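4.2 How the novels describe hands

The second part of the study looked at how writers of young adult fiction describe the hands of non-human characters. We used the Pumeck collection, which holds 300 novels for readers aged 12 to 17, and searched each one for passages in which a robot, golem or other made being touches someone or something. The search returned 2,000 passages. We removed those in which the word "hand" was part of a set phrase, such as "on the other hand" or "hand in hand with," and were left with 600.

Two readers coded each passage for narrator, tense and the kind of contact. Where they disagreed, the passage was read again and discussed. Most of the disagreements concerned first-person narrators, who often report a touch and a feeling about it in the same sentence — our coding sheet had allowed for only one of these at a time. We changed the sheet in May and coded the first-person passages a second time.

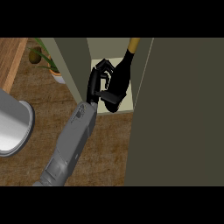
Figure 3. Two black robot hands, one on a gray arm and one on an arm with a yellow forearm segment (computer rendering).

First-person narrators used more words for pressure and temperature, while third-person narrators relied on shape and color. The difference was clearest in opening chapters. In the Hirkulstead trilogy, for instance, the narrator's first meeting with the made child is told almost entirely through the weight of its palm, and the reader does not learn what the child looks like until the second chapter. Pärn takes the other course and gives a full physical description before any contact takes place.

Series books were harder to place. Nearly 20 passages from the Tumaneck books repeat a description from an earlier volume with only small changes in wording. We kept these in the count but marked them separately, and Section 4.3 reports the results with and without them.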